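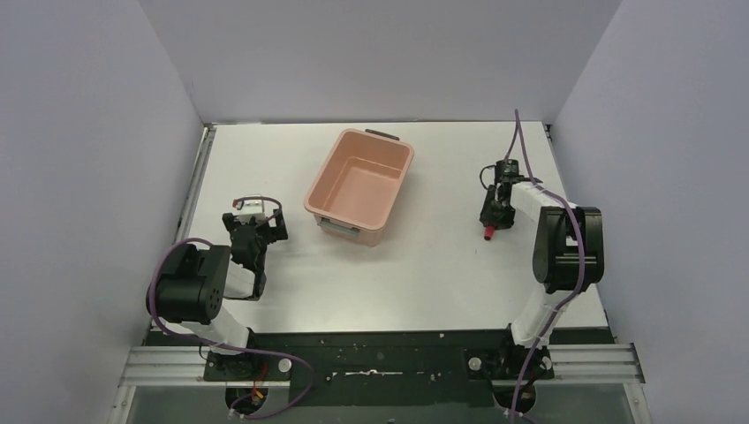

Removing old enamel from 15mm metal figures without losing the bayonets

Category: Painting and Basing / Historical Miniatures
Status: Answered

Question
Submitted by Ha-rang Cha

I recently acquired a secondhand Oltosberg infantry regiment consisting of 42 figures in 15mm scale. The castings are metal and were painted in gloss enamel by a previous owner. The coat is thick enough to obscure the cross belts and most of the facial detail. I intend to repaint the regiment in acrylics before a club game in November.

I would be grateful for advice on the following. Which type of stripper is suitable for old enamel on metal? How should the bayonets be protected during scrubbing? Four have already bent at the muzzle, and I do not wish to straighten them more than once. The figures are glued to card bases, which I am prepared to discard.

Answer 1 (accepted)
Submitted by Bevan Pryor

Remove the figures from the card before stripping. Soaking the bases in plain water overnight will generally soften the card sufficiently for a blunt knife to be passed beneath the feet.

For enamel of this age, a water-rinsable gel stripper labeled as safe for metal is recommended. Work outdoors, wear suitable gloves and eye protection, and follow the times stated on the container. Process the regiment one company at a time. Brush with a soft toothbrush from the lock toward the tip of the bayonet, supporting the barrel with a fingertip. Brushing across the musket is the usual cause of breakage.

Bent bayonets should be left alone until the figure has been cleaned and dried. Straighten each one in a single slow movement with smooth-jawed pliers. Any that snap may be drilled and replaced with fine brass wire. Wash all figures in warm water and dish soap before priming.

Answer 2
Submitted by Kaver

I used pine cleaner on mine and left them for 14 days. Most of the paint came off. The faces required a second soak.

Answer 3
Submitted by Memex

Are these the early Oltosberg castings with the separate packs? If so, the packs will come off too.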